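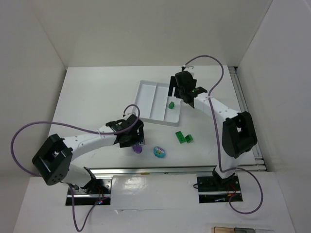 *Two arms, one tray, sorting bench. Green block in the right-hand compartment.*

Everybody wants the big number. How many demos did you train on? 1000? 1159? I've sat through enough lab talks now to know that's the first question, and usually the last one too. I think it's the wrong question and I'm going to say so quickly because I have a train.

Background, short version. The Curon policy was trained on 1159 teleoperated demos of tabletop sorting. Small objects into a divided tray, two arms, plain table. Müzeyyen Uysal's group then did something pretty unfashionable — threw most of it away. Kept 50. Picked by hand, by people who had watched all of them. Retrained, same architecture, same number of steps.

The 50-demo policy held up. Not on everything. It was worse on odd starting positions, clearly worse. But on the standard layouts it matched the full set, and it hesitated less. That last bit is what got me. The full-data policy hovers. Gripper comes down over a block, stops, drifts sideways, comes down again. Why? Well, go look at the data. Half the operators paused there. Some were checking the other arm, some were just tired. The model can't tell a pause that means something from a pause that means lunch, so it learns the pause.

Two arms make this worse, I think. With one arm a sloppy demo is just slow. With two you get one operator who always moves left first, another who moves both together, another who parks the right arm over the tray and forgets it. Average all that and you get mush. Kaan Saraç calls this a "multimodality problem" and wants a better action head. Fine. Maybe. I'd want to see somebody write down a house style for operators first, it's cheaper.

The objection I keep hearing, mostly from Umut Demirtaş, is that picking by hand doesn't scale. True! Neither does collecting garbage at scale and paying to train on it. And watching 1159 demos is tedious but it's a couple weeks of work, and you come out of it knowing what your robot was taught. How many people publishing on this stuff could say that about thier own dataset?

Bigger objection, and I dont have a good answer: evaluation was 20 trials per layout. That's thin. A few lucky grasps and the whole story shifts. I'd like Atomgate or someone with more bench time to rerun it with new objects, and with a different person doing the picking. If the result depends on one group's taste then ok, we should know that.

Until then — watch your demos before you collect more. All of them, start to finish, even the boring ones.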